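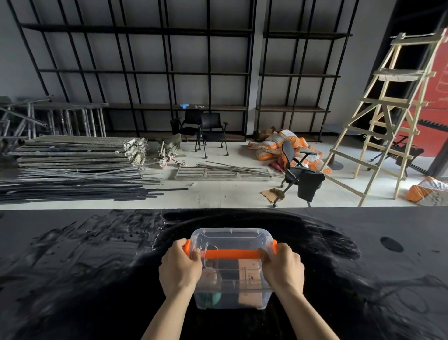 I finally sat down with *Pirnlow* on Saturday night, after letting it sit on my watch list for so long that I'd forgotten who told me to add it, and I'm still thinking about it this morning over my second cup of coffee.

If you haven't heard of it (I don't think many people have), it's a slow, quiet thriller set in a ferry town called Gronent, where the boats have stopped running and everybody left behind seems to be keeping a secret from the person next door. The main character runs the ticket office. She still opens it every morning, sweeps the floor, puts out the timetable and waits, and for a good long stretch that's all you get. I know that sounds like a hard sell! My husband went off to bed before the first phone call, and I can't say I blame him, but oh, he missed a good one.

The phone call is where it grabbed me. A man asks for a ticket on a sailing from seven years ago, and she doesn't hang up. She looks it up in the book and tells him there are 199 seats left. You don't see his face and there's no music at all, just her finger going down the page — I had goosebumps.

From there it gets stranger, and I won't spoil how. I will say the middle drags a bit once the insurance man shows up, and there's a subplot with a dog that I kept expecting to matter and which just sort of wanders away. The ending has split people. I read a few comments afterward and plenty of folks felt cheated by it, but I loved that last shot of the harbor so much that I went back and watched it again with the lights off.

The same director made *Plimadeck*, which I saw years ago at the little Phan theater, back when they still had the good popcorn and the seats that tipped you forward. That one was louder and faster and I liked it fine, but I couldn't tell you one line from it now. This one I could quote to you half the day.

Next up is something with a lot more jokes in it, I think. My sister has been after me to try a musical, and I've got a free evening and half a bag of pretzels to finish.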